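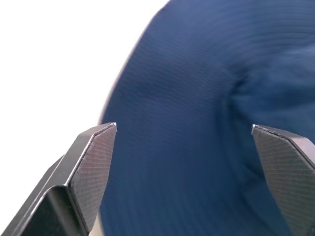

**Hat Month, continued**

February was supposed to be Hat Month on the Tivel project. It is now 2023-03-23 and we are still on hats, so the heading stays until somebody takes it off the whiteboard.

The task reads well on paper: pick up a hat, put it on a wire stand, let go. We steer both arms by remote control, the robot records what we did, and later it is meant to do the same without us. A baseball cap is quick to learn. It has a stiff bill, and a stiff bill is as good as a handle. Most of us could drive a decent cap demo by lunch on the first day.

A wide, soft brim is another sort of animal. Pinch the edge and the rest of the hat folds up to see what you're doing. Pinch the crown and you get a dent, which the robot will faithfully learn to make.
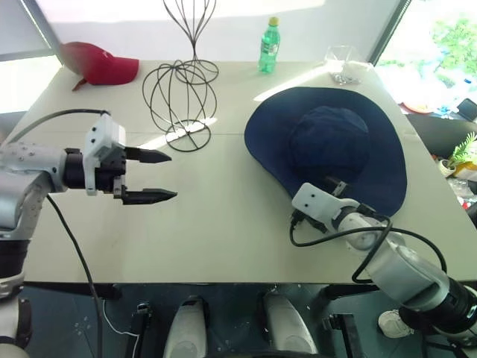
Operators now work in 30-minute turns, down from whatever we were doing before, and the grumbling has dropped to a normal level. Our total stands at 2275 saved demos. A fair number show a person changing their mind halfway to the stand, and Quartey has asked for fewer of those. We have asked Quartey for a firmer hat.

Two requests for anyone signing up:

- Start with the fingers wide open and come in slowly.
- If you drop it, end the recording. Don't chase it across the table with the other arm.

Slots for next week are on the Troltus sheet. There are 15 left, most of them right after lunch.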